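This site uses cookies to remember your settings. By continuing to read you accept this. OK

What I read in August

26 August 2026

I finished one long book this month and gave up on another. The one I finished is The Husar Ledger, a history of a family printing firm that moved forged ration papers through the port of Brornik during the war. It runs to 789 pages with the notes, and I read most of the notes.

The first half is slow. The author spends 127 pages on the firm before the war starts, with a lot on paper suppliers and type. I nearly stopped there. Once the occupation begins the detail pays off, and you can follow how a clerk could spot a bad stamp from across a counter.

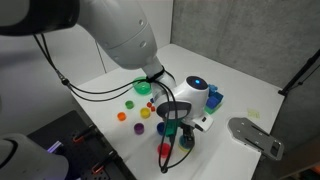

Vol. 6, No. 2

The best chapters cover the trial in December, after the war, when two of the brothers gave different accounts of the same night. The book prints both statements in full and does not choose between them. I went back and forth and ended up believing the younger one, mainly on the train times.

My complaint is with the maps. There are only two, both at the front, and neither shows the road to Amham, where half of the last section takes place. I drew my own on an index card and used it as a bookmark.

The paperback is from Ovo and the print is small. I would get it from the library first. Ours had a copy on the shelf and no waiting list.

The one I dropped was a spy novel set in the same years. I may try it again in the winter.

Recent posts
Two books about lighthouses
Rereading old war diaries
Why I stopped buying hardcovers
July reading list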